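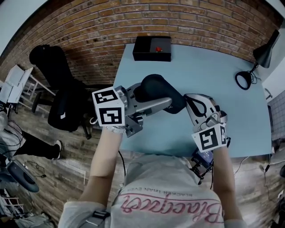

Light blue at tabletop size.

Nesrin Bayram
5/18/18

Okay, I promised a few of you a thread about painting the kitchen light blue, and it got long while I was typing it up on my lunch break, so get a cup of tea. This is mostly about the color and only a little about the painting.

Light blue is a sneaky color. On a tabletop or a mug or a shirt it just sits there being cheerful. Put it on four walls and it starts to have opinions. It goes gray when it rains, it goes green next to a yellow lamp, and at dinnertime in our house it went a sort of lilac that made the chicken look unwell.

I grew up in a kitchen this color (or what I remember as this color), and I think that's what I was chasing. My mother says it was green. My brother says it was wallpaper. We have exactly one photograph and there's a birthday cake in front of the wall, so that argument is going to run for years yet.

Anyway. I started at Himel, the paint store in Clutton, which I love because they let you stand there forever. I came home with a fistful of cards and taped them up beside the fridge, and my husband looked at them and asked why I'd taped up the same card over and over. Reader, I had not.

Tip number one, then: those little cards are too small. They're fine for throwing out the ones you hate, and after that they stop helping. Get the sample pots and paint big squares of poster board, two coats, right out to the edges so you don't get a white border fooling your eye.

Then move the boards around. Mine went behind the stove, next to the window, down by the baseboard, and inside the pantry, where everything looks terrible no matter what. I left them in each spot for a whole day and looked whenever I walked through with the laundry.

I got it down to two. Achari is the softer one, a little bit dusty, like the inside of an old envelope. Mullar is cleaner and brighter and looked so pretty in the morning that I nearly bought a gallon on the spot.

Glad I waited! Our kitchen faces north, and by afternoon Mullar had gone chilly. I kept wanting a sweater. Achari held on to a bit of warmth all day, I suppose from whatever drop of red or brown they put in it. In a sunny room I would pick Mullar in a heartbeat, and I may yet use it in the upstairs bathroom.

A few of you asked about hiring it out. I did get a quote, for 371 dollars, and I thought it was a fair one. I just like painting. It's the one chore where you can listen to an entire audiobook and have something to show for it at the end, and my knees are still mostly on board.

The washing and sanding took longer than the painting did, and I say that every time and am surprised every time. There was a strip of old drips beside the back door that I knocked down with 80 grit, then went over again with something finer. Wipe the dust off with a damp rag and let it dry. Go and have lunch. It'll keep.

The kitchen grease thing is real, by the way. The wall over the stove looked perfectly clean to me until I washed a patch of it, and then I had to wash all of it, and then the ceiling a bit, and then I was up on the stepladder at bedtime doing the top of the cupboards. Dish soap and warm water, rinse, rinse again.

For the finish I went with satin. Flat is lovelier to look at, I do agree with everyone who wrote to say so, but we have a tomato sauce household and I need to be able to wipe.

The trim stayed white. I tried a creamy white first because it sounded cozy, and next to the blue it looked like old piano keys. A plainer white fixed it. If your trim is cream already and you don't want to redo it, I'd look for a blue with some green in it, they seem to get along better.

My great-aunt is 88 and has painted more kitchens than I've had hot dinners, and she came over to inspect. She stood in the doorway with her handbag still on her arm and said, "Well, it's not green." I've decided to take that as a yes.

Things I'd do differently: buy the good brush at the start, take the switch plates off (I always try to paint around them, and I always end up taking them off with wet paint on my thumb), and write the color name inside a cupboard door so that I can find it again. I've done that last one now, in pencil.

Next up are curtains, and I'm stuck. I have a striped fabric I adore and a plain linen that is probably the sensible choice. I'd like them up by September, when my sister comes to stay, so if you have a blue kitchen please send me your curtains. Your window, your fabric, the good and the bad. I'll be reading replies tonight after the dishes are done.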